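Haltmont Inn and Residence to Reopen Upper Floors in November

The Haltmont Inn and Residence will reopen its two upper floors to guests and long-stay residents in November, following the replacement of the building's heating and hot water systems. The Brellham Housing and Lodging Trust, which owns the property, confirmed the schedule at its regular meeting on Tuesday.

The work affects 81 rooms, of which 80 will return to use. The remaining room, on the third floor, has been converted into a service area for the new pipework and will not be offered for rent. The lower floors stayed open during construction, although hot water was limited between 10 a.m. and 2 p.m. on working days.

"The old boilers had served the building well past the age at which most owners would have retired them," said Milagros Villanueva, director of the Trust. "Residents were patient with us during a long and noisy period, and we are grateful for that."

The contract was carried out by Lachance Mechanical, which also replaced the radiators in the hallways and installed individual controls in each room. Residents will be able to set their own temperature within limits fixed by the building. Paper instructions will be left in every room and copies will be available at the front desk in English, French and Spanish.

Long-stay residents who moved to other lodgings during the work have the first right to return. Letters were sent last month to all households on the list, and replies should be given to the residence office before new bookings are accepted. Households that prefer to stay in their present lodgings may do so, and their place on the list will be kept until spring. Monthly rates for returning residents will not change this year.

Gaétan Boychuk, who manages the residence office, said that most questions so far had concerned storage. Furniture and boxes held in the basement will be brought up by staff on request, but residents are asked to check their labels before the move. Items without a room number will be kept in the east storage room until they are claimed. 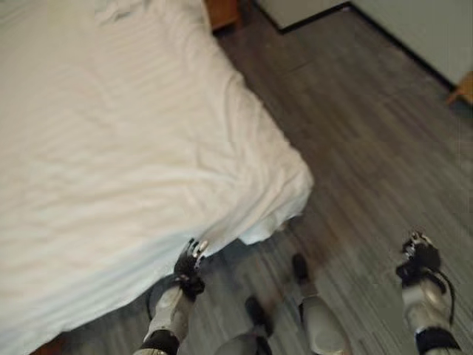
Parking on Elel Street will be restricted on the mornings when residents return. Two spaces near the side entrance will be set aside for unloading, with a limit of 30 minutes per vehicle. The front entrance will remain open at all hours – the side entrance will close at 9 p.m., as before.

The Trust received 738 written comments during the public review of the project. A large share asked for better lighting in the stairwells, and this was added to the plans before work began. Requests for a second elevator were also considered. Ravinder Perron, who chairs the Trust's building panel, said that the matter would be studied again when the next five-year plan is prepared.

Residents with questions about their return date may contact the office in person or by telephone between 8:30 a.m. and 4:30 p.m. on weekdays. Guest reservations for the upper floors will open once all resident replies have been recorded.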